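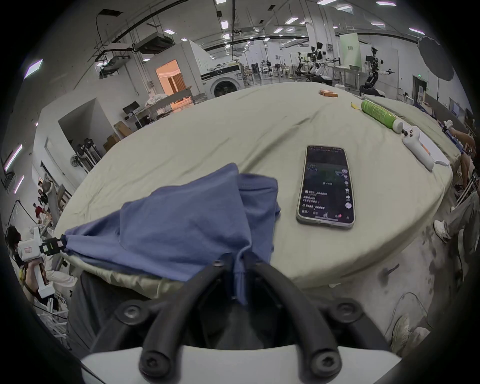

Terano Ladies v Urban, final over madness

rozka_s
Well I've only just got my voice back. Three to defend off the last over and Nataša Kadrić goes and bowls it like she's in the back garden! I had my hands over my eyes for the last two balls, so if anyone can tell me what happened with the run out I'd be grateful. All I heard was the shout.

167 all out looked thin to me at tea. We were cruising until the drinks break, then lost four wickets in no time, two of them to really daft shots (you know who you are, I've said it to your faces).

longleg7
Throw came in from deep midwicket, one bounce, keeper had the bails off with the batter a yard short. Their end was moaning about it but she was miles out.

tothy
She was not miles out. I was side on by the sightscreen and it was very, very close. I've seen those given the other way plenty of times. I'm Terano through and through, but let's not pretend we didn't get a bit of luck there.

longleg7
Side on by the sightscreen? The sightscreen's behind the bowler, Kazimír.

tothy
All right, side on-ish. I'd walked round a bit by then, couldn't sit still. Still say it was close.

matousek_l
Can we talk about the batting order instead? Alžběta got 40 from number 7 and ran out of partners. She's been hitting it cleaner than anyone since June and she's still coming in when it's all gone wrong. Put her at four and we get past 200 on that pitch.

rozka_s
Ooh I don't know, Ľubomír. I like having her down there. When we collapse (and we do collapse, let's face it) she's the only one who doesn't panic. Move her up and who have we got left to do that job?

matousek_l
But if she's in at four maybe we don't collapse! You're picking a side on the basis that it'll fail.

rozka_s
I've watched this team for a long time, I'm allowed.

tothy
With Ľubomír on this one. She wants to bat higher as well, she's told half the clubhouse.

a_cierny
Hello, yes, I can read this you know. I'll bat where I'm put. But yes please to four.

longleg7
Ha! Congratulations on the knock. That one over the scoreboard was a beauty.

a_cierny
Top edge, but I'll take it, thanks.

offcutter
Nice win but the ground fielding was poor again. I make it three dropped catches, and two of those were sitters. Sustora won't be so kind when we go over there, they run everything.

rozka_s
Sun was right in their eyes for the second one, be fair.

offcutter
Same sun for both sides. Urban held theirs.

matousek_l
He's right, annoyingly. Does anyone know if there's a lift going to the Sustora game? My car's in the garage and the bus drops you at the wrong end of town.

tothy
I've got room for one, leaving at 11 from the clubhouse. You're not picking the music.

We use cookies to keep you logged in and to remember your settings. By carrying on you agree to this. Accept / Manage cookies

Reader comments

Nulon_fan: Came over from the Nulon board for a nose. Cracking game by the sound of it, wish ours had been half as good.

pavilion_end: Alžběta at three, never mind four.

gully: It was out. Saw it from square leg, bat was on the line and nowhere near over it.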